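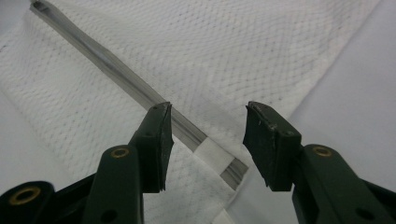 Glass rod (household and bench use)

A glass rod is a plain length of glass, solid or hollow, used for stirring, dripping and guiding liquids. Strictly speaking a hollow one is a tube, but in my part of the hobby we say "rod" for both, and I'll do the same in this entry (sorry, purists!). I keep 14 of them in a drawer and they get more use than my spoons.

Resting and drying

Rods roll. Anyone who has owned one for a week knows the sound of it heading for the table edge, and that's why most of us lay them on quilted paper towel, the sort with a dimpled pattern pressed into it. The dimples give the glass something to sit against, and the paper soaks up drips. Leonidas Kontogiannis, who wrote the care notes for the Belay glass club, prefers a folded towel, and I've come round to his way of thinking – it's kinder to the ends.

Cloth or paper?

There's a long-running argument here. Birsen Yaman swears by a soft white cloth with a bit of texture, washed without softener, and her piece in the Cokden newsletter drew 50 replies, which for us is a riot. I find cloth sheds fluff into narrow tubes, but it's lovely for polishing.
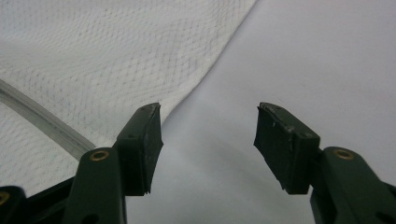

White textured cloth beside a smooth, pale grey surface.

Marking

A band of white tape is the usual label. Wrap it near one end, press it flat and write on it in pencil. Tristeck's old catalogue listed rods by number, and mine still has 2,661 ringed in biro by whoever owned it before me. I've never found out why, and I'd love to know!

Storage

Keep rods flat, in a lined drawer, and never standing in a jar with metal spoons. Check both ends for chips before you put them away.

See also: Stirring; Drip tubes; Fliltolell drawer liners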